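Skivley Reunion Grant: Progress Report, Second Period
Submitted to the Grarex small grants desk
Prepared by Miroslava Charvát

Where things stand

You asked for a plain account of what the money has done so far, so I'll start with the part I'm least comfortable with. The grant was given to help old friends from the Skivley residence halls see each other again, on the theory that people drift apart in their thirties and forties mostly for want of a train ticket and a babysitter. I had my doubts about that theory when I took over the paperwork and I still have them. The travel stipends are being used. The babysitting stipends are hardly being used at all. Whether anybody is a closer friend to anybody else than they were in the spring is a question I can't answer with the forms we have.

In this period we paid for 38 trips. Most were a single overnight, out on one afternoon and back by the following dinner. Two were canceled after the ticket had been bought, both for sick children, and the fares couldn't be recovered. I have left them in the total because the money is gone either way.

The first period report made a good deal of the "reconnection score," which went up. I would be careful with it. We ask people how close they feel to the friend they visited, and we ask it the morning after they get home. Anyone who has just had a weekend without packing a lunch or looking for a missing shoe is going to give a high number. I'd give a high number to the motel. We asked the same question again six weeks later of the few people who would still pick up the phone, and the answers had mostly settled back to where they started.
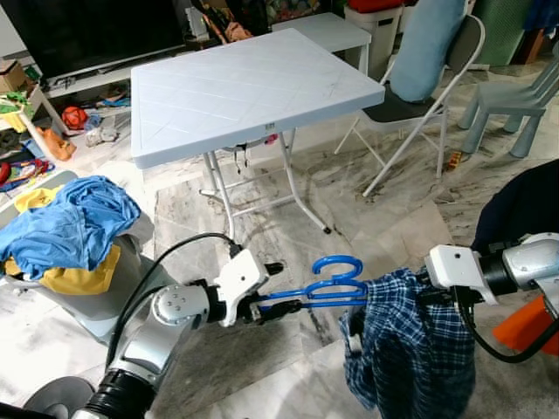

Akihiko Takeda disagrees with me on this, and asked that his view go in: the score was never meant to last six weeks, he says, and a good weekend that wears off is still a good weekend. He also thinks I'm asking a friendship to behave like a diet. I've put his comment in at the length he wrote it. My answer is that the application promised "lasting ties," in those words, and somebody has to check.

What people told us

The written comments are more useful than the scores, though they don't all point the same way. Several parents wrote that the drive was the best part. They had the car to themselves, with their own music and nobody asking for a snack. I believe them completely, but I don't see how we claim the drive as a result. A person could have that for the price of a tank of gas and never visit a soul.

Others found the visit itself harder than they expected. Océane Beaudoin wrote that she and her old roommate ran through everyone they used to know by the time the appetizers were cleared, and then sat there. They got going again later over a subject neither would have picked, which was what to do about aging parents, and stayed up until two. She has since been back on her own money. I like this story very much, and I'd ask you not to put it on the front of anything. It is one person.

Paraschiva Rusu's trip went the other way. The friend she visited had a new baby and a house full of in-laws, and she spent most of the evening holding the baby while the friend slept. She didn't mind. On the form she marked "not applicable" for every question about conversation. Our scoring sheet reads that as a zero, so on paper hers is the worst trip of the period. I think it may have been one of the better ones. The sheet needs fixing before the next round.

The childcare money

We budgeted for sitters on every trip taken by a parent. What we found is that people either had a spouse or a grandmother at home already, or they wouldn't leave their kids with someone they'd never met, stipend or no stipend. I can't say I blame them. The agency we signed with, Brestix, has been polite and prompt, and has had almost nothing to do. The unspent balance on that line is $712, and I'd like permission to move it to travel. Please don't read this as proof that childcare isn't the problem. It may only mean that a stranger at the door is the wrong way to solve it. One mother suggested we let people pay a neighbor or a cousin. Your rules don't allow it at the moment and I would like to talk about whether they could.
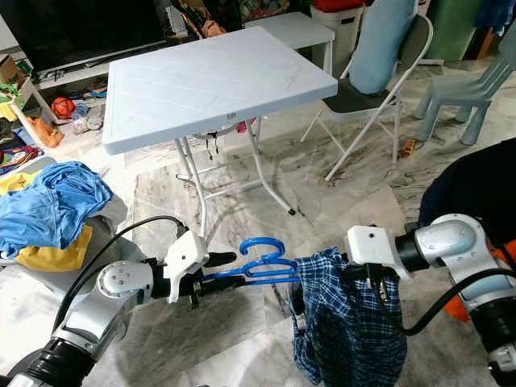
There is also the matter of who is asking for the money in the first place. Nearly all the applicants were going to see someone they had seen within the past year or so. These are people who would have made the trip sooner or later, and we made it sooner. The ones we said we were going after, who haven't spoken to their old friends since somebody's wedding, don't apply. I think they're embarrassed. It is a strange thing to fill out a form in order to call someone up.

Océane Li has offered to write to some of them personally in August, skipping the form until they've said yes. I was against it at first since it gives her a free hand in choosing who gets asked, and I've told her so. But the open call has had its chance. I'm willing to let her try as long as she keeps a list of everyone she writes to, including the ones who never answer.

The Butkienė dinner

The group dinner at Butkienė was well attended and loud. People enjoyed it. From what I saw, they sat with the friends they came with and left with them too, so if the point was to mix the class years, it didn't. The bill came in under budget, mainly because the bar closed early. I wouldn't repeat it in this form. A long lunch with fewer people might do better, though I have nothing to back that up beyond having been at the dinner.

What I am asking for

Permission to move the childcare balance, as above. A change to the rules so that a relative or neighbor can be paid to watch children. And a later follow-up call in place of the morning-after form, even though it will almost certainly make our numbers look worse in the final report. If the higher score matters to your board, I'd sooner hear that now, while there's still time to argue about it.

Receipts for the period have gone to your office separately. Two are missing, both for parking, and the travelers have been asked for them again.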